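## About Danix

We started out in Bradcombe as a small bakery supplier, and these days there are 15 of us packing bread and buns for shops and cafés all over the Mulcahy valley. Since March the Mivoteo arms have taken on the dull lifting between tray and basket, and our packers - who know a good crust when they see one - have moved over to checking, orders and a fair bit more baking, with far fewer sore wrists!

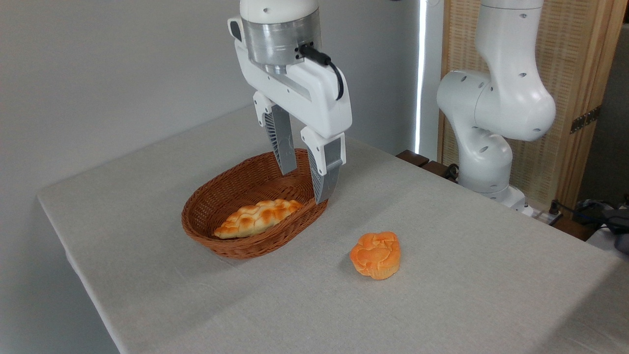 Did anyone lose their job?

Everyone stayed, and shifts now finish at 2.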